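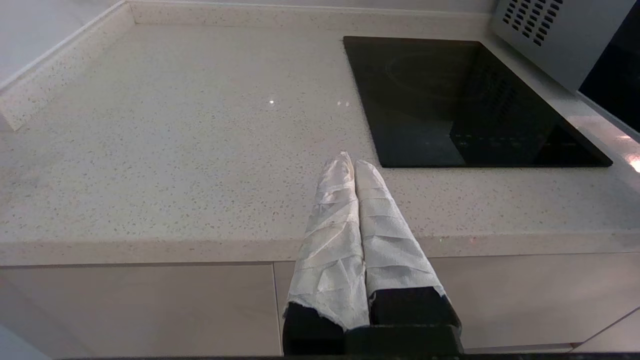

Paper towel and the speckled counter, corner end.

Counter week. Quick one tonight, have to be up early and the laundry is still in the machine.

So the kitchen move is done, or done enough. The new flat in Hilville came with a stone counter, off-white with little gray and tan flecks in it, and I loved it at the viewing and I have been fighting it ever since. Speckle hides everything. You think lovely, clean. Then you put your forearm down and there's a sticky patch the size of a saucer with toast in it.

The landlord's folder says the stone is called Terkora and gives it one page, most of which is about not standing on it. Fine. Wasn't going to stand on it.

What I've worked out so far, in no order.

You can't see dirt on it from above. You have to get your head down low and look across it toward the light. Crumbs stand up. Grease goes dull where the rest is shiny. I do this now every evening, bent over like I'm lining up a pool shot, and then wipe what I find, and then bend again. Takes four minutes maybe. The old place had a plain white laminate and I never did this once in my life, every coffee ring shouted at me from the doorway.

Paper towel for the finish. I know, I know. I tried to be a cloth person. Bought the pack of cloths in Wokarham, the striped ones, used them for all of May and they leave a sort of haze on this stone, a smear you only see when the sun comes in. Paper towel doesn't. So: cloth and warm water and one drop of dish soap first, then a second pass with plain water, then paper towel to dry. Dry is the whole trick. If it air dries you get water marks and you're back where you started.

I used to think one sheet should do it. One sheet does not do it. It goes to mush and sheds bits, little white crumbs of towel, which on speckled stone you will find two days later with your elbow. Fold it over, thick, use the flat of it, turn it, use the other side, chuck it in with the food waste.

The cheap rolls shed worst. I won't name the brand but it was on offer and I bought too many and I'm now working thru them. The quilted sort holds together much longer. Costs more. I did do the math on this at one point, standing in the aisle, and lost track, and bought the quilted.

Now the upstand. That's the word, I looked it up, the low strip of the same stone that runs along the wall so water doesn't get down the back. Ours goes along the back and then turns down the left side, so there's an inside corner, and that inside corner is where everything ends up. Flour. Rice. A lentil that had been there since the previous people, I'm sure of it. A cloth rides straight over the angle and pushes it all further in.

What works: twist of paper towel, wrapped tight to a point, damp not wet. Run it along the join, toward yourself, never into the corner. Throw away, new twist, once more with nothing on it. Old toothbrush for the really set stuff but go easy around the sealant, I pulled a thread of ours up the first week and had to press it back down and pretend.

Also the top of the upstand! It's a ledge. Thin, but a ledge, it gathers dust like a picture rail and I went three weeks without touching it. Gray fluff plus cooking steam makes a kind of felt. Horrible. Once a week now, whole length, one wipe.

The backsplash above that is the marble look kind, white with gray veins, and it's the easiest thing in the room. Warm water. Done. Only complaint is that tomato splash looks like a vein if you've got your glasses off.

What goes on the counter is the bigger argument. There isn't much of it, and I'd put everything out the day we moved in, toaster, kettle, bread bin, knife block, the fruit bowl that's never had fruit in it. Could not wipe a thing. You end up cleaning around objects, and then there's a clean bit and a set of islands with a brown tide line each.

So I took all of it off one night and only put back what I'd reached for by the next evening. Very unscientific. The bread bin went in the cupboard, the knife block went to my sister's, the fruit bowl is on the windowsill in the hall holding keys. Microwave stays, it's too heavy to argue with, and the cutting board leans by it where I can grab it one handed. I did want the microwave on a shelf. Amaral, the hardware place on the corner, quoted 121 for brackets and a board, fitted, and I said I'd think about it, and I have been thinking about it.
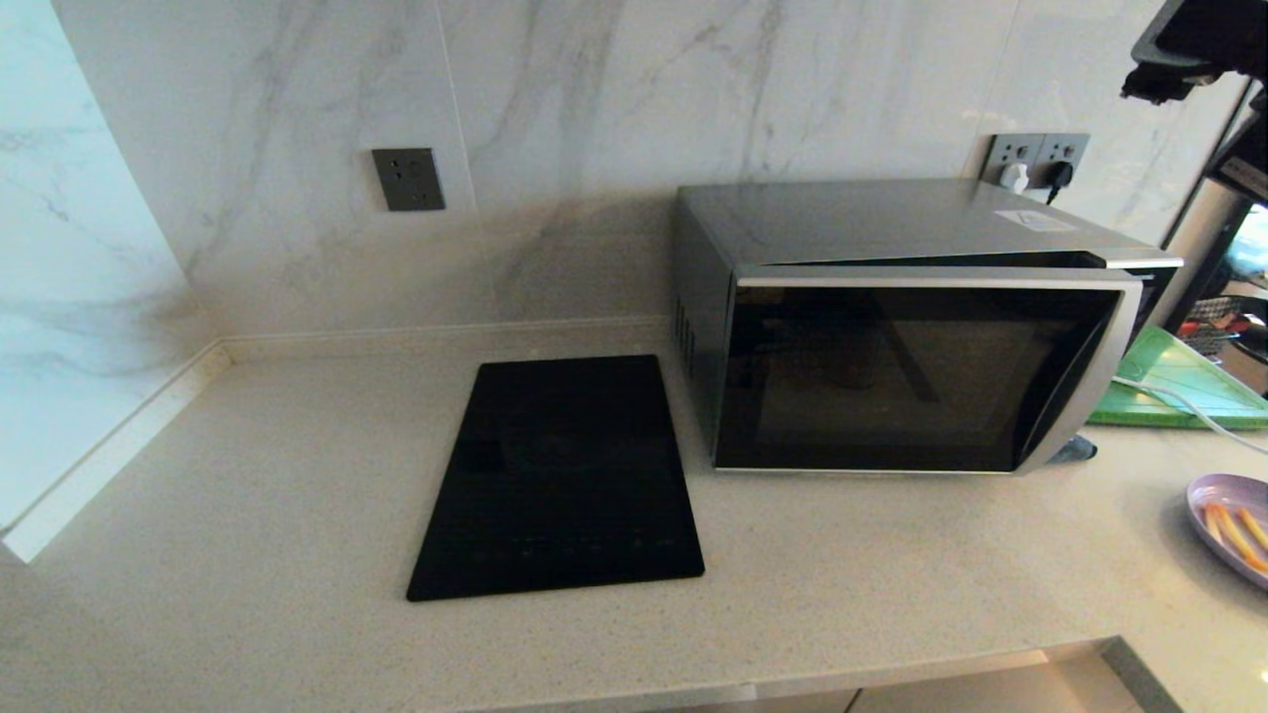
One comment under the last post says I should pull the microwave out every single week, not only when something rolls behind it, and that vinegar on quartz is asking for dull patches so please stop recommending it. Also asks whether I ever clean the vents.

Right. Fair on all of it. I'd written vinegar out of habit, it was my mother's answer to everything, windows, kettles, sunburn. I've stopped. Dish soap. I've edited the old post, or I've edited the part I could find.

Microwave, weekly, ok. I tried it this week. You need the plug end free or the cord catches and you think you've broken something. Slide it forward, don't lift, and put a folded towel under the front edge first so it doesn't drag grit over the stone. Under ours: dry pasta, one clothespin, a receipt for 52 that I'd turned the flat over looking for. So that's a point to the commenter.

Vents, I had never cleaned them, not once. Dry soft brush, unplugged, downward strokes so the fluff falls out onto a sheet of paper towel and not further in. Don't spray anything anywhere near. Then the steel with a barely damp cloth and dried straight after, with the grain if you can find the grain. The dark door is a fingerprint museum and I've given up expecting otherwise, I do it last with whatever towel is still clean.

Sockets, while I'm there: switched off, dry towel, quick. The dark gray plates show dust and the white ones at the old place showed grease so pick your poison.

Next the cooktop, which deserves its own post but it's late.
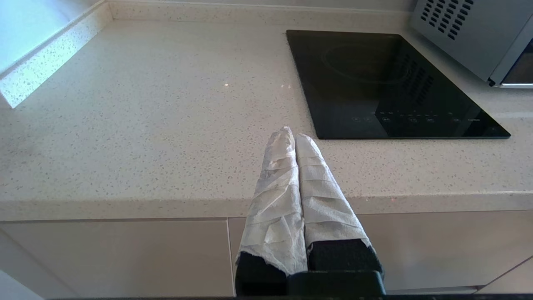
Odile Brannick

Black glass next to pale stone. Whoever picked that combination had somebody else to do the wiping. Every crumb that disappears on the counter turns up again the moment it gets swept over the glass, white on black, so at least you know where it went.

Order matters here and I had it backward for weeks. I was doing the glass first, all shiny, very pleased, then wiping the counter and flicking everything onto the glass. Stone first. Start in the far corner, come along the back, pull it all to the front edge and catch it in your hand or the towel. Glass last.

For the glass: wait till it's cool. Really cool, hand flat on it cool. Damp cloth, drop of soap, then dry towel in circles following the ring marking, then straight strokes the length of it to get the circles out. If something's burned on, lay a wet towel over it and go away and do the upstand, come back, it lifts. Sugar doesn't lift, sugar needs the scraper, held low. I made caramel in here once. Once.

The place where the cooktop meets the counter is the other crumb trap. Same twist of paper towel, same pull toward you. The near corner on the left is the worst spot in the kitchen, I'm right handed and everything I chop seems to travel over there. I hit it every time I pass now. It's a tic.

And don't slide pans off the glass onto the stone while they're hot. The folder is firm about that one. I keep a trivet in the top drawer and use it most of the time.

Whole routine start to finish, with the low look before and the low look after, I timed at 17 minutes with the radio on. That's with the microwave pulled out. Without, it's closer to ten. The first time I did it took most of a morning but there were previous people's lentils involved.

Things I still haven't sorted:

The bright spots. There are two places where the light catches and I keep trying to wipe them off. They're reflections. I know they're reflections. I wiped one again this morning.

The front edge, underneath. It's slightly rounded and drips run under and dry there, and I forget it exists until my sleeve sticks.

Whether to get the shelf. 121 is 121. But then the whole of that end would be free for rolling out dough, which I have done twice in my life.

Will do drawers next I think, or the fridge seals, they're grim. If anyone knows how to get old tape residue off a stone edge without something that comes in a can with a skull on it, put it below please, theres a strip by the wall that's driving me up it. Laundry just beeped. Going.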